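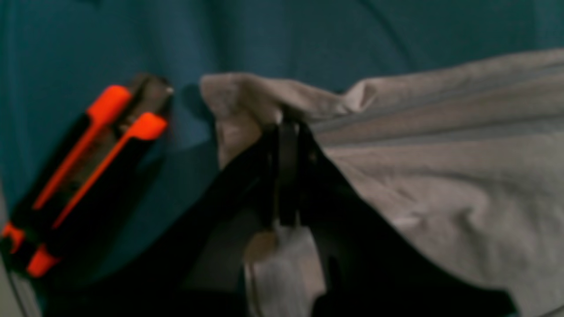

UNIT 9: FOLDING TROUSERS LENGTHWISE

Handout, Adel Textile Care, evening group. Bring to class.

Cloth on the table first. Plain color, so you can see the edges of the garment. Sort lights from darks before you start, do not fold a gray piece on top of a black one and hope.

Order of work:
- empty pockets, close zipper
- leg on leg, seams matched
- take both ends, pull level, set down
- smooth from the middle out, flat hand
- THEN fold in half

Most creases come from step three. If one end is twisted when it goes down the whole leg is twisted. Lift and redo, dont press it flat.
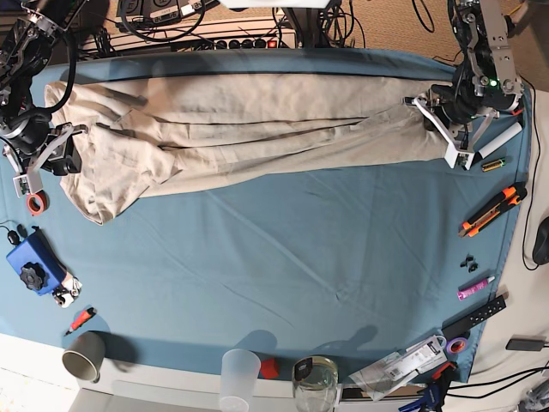
One question from the last group was whether it matters which end you hold, waist or hem. Yes. Waist is heavier and bunches, so lay that end down first and let the hem follow.

Light khaki shows every line. Long bands along the leg are fine at this stage, crumpling at one end isnt. Open that end out, find the seam, go again. Tape and markers can stay on the table, well clear of the fabric.
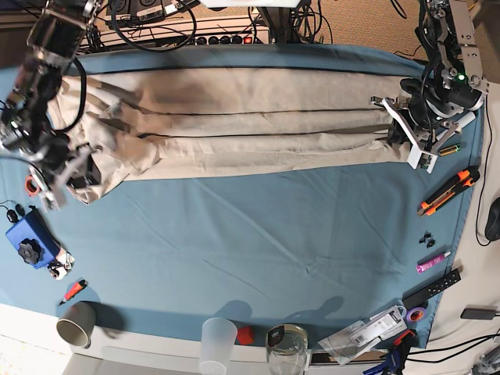
Wevton, May

Practice for next time: one pair, five folds, same table hieght as in class (85 cm). Write down wich fold went wrong and where. Jeans after that, then shirts. Read the Nurmi sheet, side two only.

Questions: Adel front desk | Back to top | 3 comments | 9 shares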